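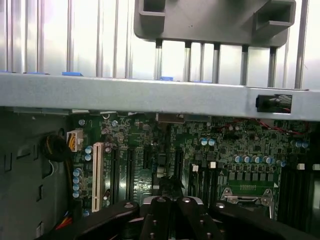 Hold until the new contracts are announced and then buy more, the message said, and anyone who sells at this price deserves what he gets. It had been posted at ten past four in the morning. I read it at the kitchen counter with my coat on, and then I read the replies. Most of them agreed.

I had run the Ciltari board for a little under two years. It was not an official board. The company had nothing to do with it and had once sent me a polite letter asking me to say so at the top of the page, which I did, in red. People came there to talk about the stock. They talked about the switches Ciltari made, too, but only the way you talk about the weather on the day of a picnic.

I deleted things that were obscene and things that were advertising. I left everything else alone. That was the rule I had made at the start and I was proud of it.

My mother owned 400 shares. She had bought them at 70, through the Aitken office downtown, and she had bought them because I told her to. I didn't say it in so many words. I said I was buying some myself, and I drew her a chart on the back of an envelope, and when she asked whether it was safe I said it was safer than leaving the money in the bank in Rasulham to do nothing. In April it was at 148. She took my sister and me to dinner and paid with a fifty and a twenty and told the waitress to keep the change.

By January 2001 it was at 7.

I was supposed to drive over and talk to her about it. I had been supposed to do this since Thanksgiving. My sister called to remind me and I said I was going today, and she said good, and then neither of us said anything and I could hear her television.

Before I left I went back to the message. There was a new reply under it from someone I didn't know. He wrote that he had put in his wife's retirement money on the strength of this board, and that he wasn't angry, and he wanted to know from the others if they really believed the contracts were coming. It was a plain question. Under it somebody had already called him a short seller.

I typed an answer and took it out again. Then I turned off the computer and went down to the car.

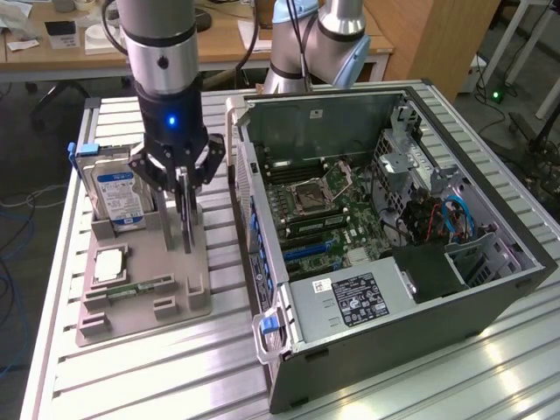 A hard drive standing in its tray.

Rasulham is forty minutes from my apartment if the bridge is clear. My mother lives on the hill side, in the house we grew up in, across from what used to be the Fonda bakery and is now a place that does taxes. There was a sign in the tax place window about early refunds. I parked in front of it because her driveway had not been shoveled.

I shoveled the driveway. It took a while and I was glad of it. She came out on the step in her slippers and told me the boy next door did it for five dollars and I was taking money out of his pocket. I said I would give him the five dollars. She said then what would he learn, and went back in.

She had soup on. She had the mail laid out on the table in piles, the way she always did, bills on the left and letters in the middle, and on the right the things she hadn't decided about. The Aitken envelopes were on the right. I could see there were several of them and that they had not been opened.

"You don't open these?" I said.

"I know what they say. It's in the newspaper."

"So you've been looking."

"Every morning. I look at it and then I do the crossword."

I sat down. I had prepared a speech in the car and it had the word "sector" in it a number of times. I told her that I had been wrong, that I had told her it was safe and had no business telling her that, and that I thought she should sell what was left and put it back in the bank. I said I was sorry. She listened to all of it with the ladle in her hand.

"What do they say on your computer?" she said.

"They say to buy more."

"Do they know something?"

"No."

"But you let them say it."

I said it wasn't my place to tell people what to say. I said it was a board, people put up what they wanted, and if I started taking down everything that was foolish there would be nothing left. She thought about that. She filled two bowls and brought them over one at a time, because of her wrist.

"When your father was on the credit union," she said, "men used to come to the house. They'd stand right there. They wanted to borrow for a boat or for some cousin's restaurant, and he'd say, I can't tell you what to do. Then he'd tell them what to do."

"Did they listen?"

"Some of them. One of them got the boat." She pushed the crackers across. "It was a nice boat."

We ate. She asked about my job and I told her they had let go of the people on the floor below. She asked if I still had my own shares, and I said I did, all of them. She nodded as if I had told her I still had my tonsils.

After the soup she put her glasses on and opened the Aitken envelopes, all of them, in order of the postmarks. She flattened each statement and put it on top of the last. She didn't say anything until she got to the bottom one, and then she asked me which of the numbers was the telephone number, since they printed it so small. I showed her. The office was closed by then. She wrote the number on the pad by the phone in large figures and underlined it.

"I'll call in the morning," she said. "You don't need to be here for it."

I said I could be.

"You don't need to be."

I gave the boy next door his five dollars. He took it without asking what it was for. 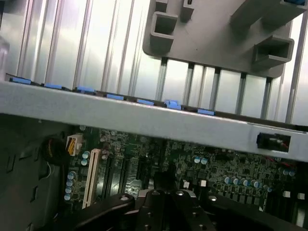

Martha Ellwin

The bridge was not clear going home. I sat on it for most of an hour behind a bread truck with the radio off. I tried to remember how much of her money it had been, out of all the money she had, and I found that I didn't know. I had never asked. I had known what Ciltari spent on research, by quarter, back to the year it went public, and I could have told you the names of the towns where it had plants.

When I got in I turned on the computer and left my coat on again while it started up. The message from the morning had gone to a second page. The man with his wife's retirement money had not come back, or he had come back and read it and said nothing – there was no way to tell. Somebody had posted a drawing of a rocket made out of slashes and periods. It must have taken him some time to get the fins right.

I had a form I used for notices. It put the text in a gray box at the top of the page, above the red line about the company. I had used it when the server was moved, and again to ask people not to post one another's home addresses. I opened it and looked at the empty box.

I wrote that I ran this board, that I had owned the stock since before the board began, and that I had told a member of my family to buy it and today had told her to sell. I wrote that I didn't know anything about the contracts. I didn't think anyone here did – if they did they would not be allowed to post it. I read it over and took out the word "unfortunately" in two places.

Then I put it up.

The first reply came while I was hanging my coat in the closet. It said to hold. The second one asked me how long I had been working for the shorts. The third was from the man from that morning, and it said only, thank you, which family member, if you don't mind my asking.

I wrote back that it was my mother. He asked what price she got in at, and I told him.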